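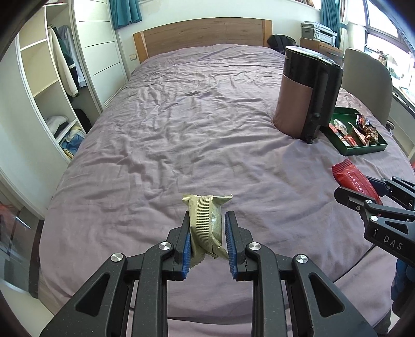
Snack Sorting at Grundstead

Hi again! It's packing weekend, so the bed has turned into a staging area (the duvet will forgive me). I'm off to see Henryk Głowacki in Komow for 2 weeks, and his kitchen is famously short on anything crunchy.

Red packets, brown packets, a few see-through ones, all headed for the dark green tray. The pink and black kettle is coming too – I can't face mornings without tea!

The black backpack by the headboard gets whatever's left. It holds up to 30 liters, so wish me luck.

Posted Sunday, January 8, 2023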